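Flinov Water Main

The Flinov Water Main is a buried pipeline which carries drinking water from the Balludov pumping station to the eastern districts of the town of Flinov. It is owned by the town and operated by the utility company Pramanik. The main is 2930 meters long and is made of ductile iron pipe.

History

Before the present main was built, the eastern districts received water from a smaller cast iron line under the market road. This line had many leaks in winter, and the pressure in the upper streets was often too low. The town council approved a replacement in November, after a break that closed the market road for 29 days. The new main was laid beside the old one, so the supply could continue during the works. It was put into service on 06/01/2024.

Route and construction

The main leaves the pumping station by the north gate, follows the railroad embankment and crosses the river in a steel casing under the road bridge. The pipe has a diameter of 60 centimeters as far as the bridge and 30 centimeters after it. The engineer of the project was Brock Gill, who had earlier worked on the sewers of Balludov. Isolation valves are placed at the gate, on both sides of the bridge and at the end of the line.

Household connections

Each building is joined to the main by a service line with its own shutoff valve and meter. Repairs behind the meter, for example to a toilet or a sink, are the duty of the owner. 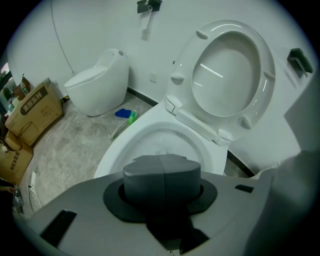

Monitoring

Pressure and flow are recorded by the Pradanix system, and the readings are sent to the control room of Pramanik. When the pressure falls suddenly, the operator can close the bridge valves from a distance. The valve at the end of the line is still turned by hand.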